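Panby software group, planning and perception review
Minutes
June 5, 2023
Chair: Yolanda Doucet
Present: control, perception, planning, tooling. Apologies from the Undora side.

1. Minutes of the last meeting
Agreed, with one change. Item 4 said the grasp planner "works". The chair asked for this to read "has been run". Changed.

2. Two-arm cup task
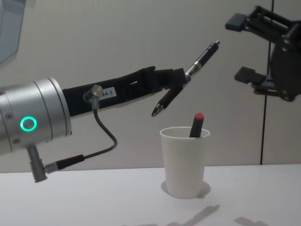
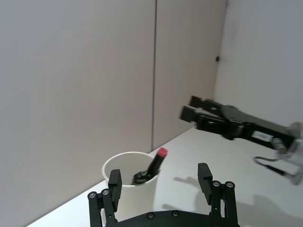 Item 2. Two arms, white cup, red-capped marker. First picture: pen held by one arm, second gripper open. Second picture: from the wrist, fingers open.

Planning reported on the new shared-space planner, which is meant to let both arms work over one cup without either being parked first. Over the test period it was asked for 603 plans and returned a path for 368 of them. The rest timed out or were refused by the collision check.

The chair asked why the summary sent round beforehand called this "strong early results". Planning said the old planner would not have tried most of those requests. The chair said that may be so, but the old planner was never run on the same list and there is nothing to compare with. Planning accepted this.

There was a long discussion about the safety margin round the cables. The planner treats each arm as a set of solid shapes and the cable loop under the gripper is not one of them. Control has been padding the wrist by hand to cover it. Tooling pointed out that the padding lives in a settings file on one machine and is not under version control. No one could say which value was used for the 603 requests.
Action: planning to run the old planner on the same list, same time limit.
Action: control to check the padding value in, with a note of who changed it last.

3. Perception
The cup detector was updated to the Trimitz build. Perception showed a chart with a score of 100 for finding the cup. Asked how many different cups were in the test set, perception said one. Asked about backgrounds, also one. The chair does not want that chart used outside this meeting.

The harder question is the angle of whatever is inside the cup. A thin dark pen or marker against a pale wall is easy enough. Once the barrel drops below the rim the estimate relies on the top part alone, and the planner then takes it as exact. Perception would like to send an uncertainty figure along with the angle. Planning has no field to receive it and would ignore it at present. This was also the position in September.

The wrist view and the chest-height view are still processed separately. Merging them was proposed again. Control was doubtful: the two clocks drift by up to 65 milliseconds, and until that is dealt with a merged estimate could be worse than either alone. Left open.
Action: perception to add more cups, and to leave out any result from a set of one.

4. Kaczmarczyk scheduler
Tooling has had a trial copy of the scheduler. The claim is that it will decide which arm moves first without hand-written rules. Tooling found that it needs a priority table, which has to be written by hand. The chair asked what it would save us. Tooling thought some typing. No decision to buy. Trial to carry on until the copy runs out.

5. Logging
Logs from the two arms still use different names for the gripper states. One says "open", the other gives a width. Any script reading both has its own conversion, and tooling found two of these that disagree on what counts as closed. Control prefers widths throughout. Planning prefers words. Widths agreed, over planning's objection.
Action: tooling to write one conversion and delete the others.

6. Any other business
Undora has asked for a date for a live showing of the two-arm task. The chair will not give one until the actions under item 2 are done and the figures have been looked at again. Planning asked for it to be noted that they think this too cautious. Noted.

Next meeting to be set once the old planner has been run.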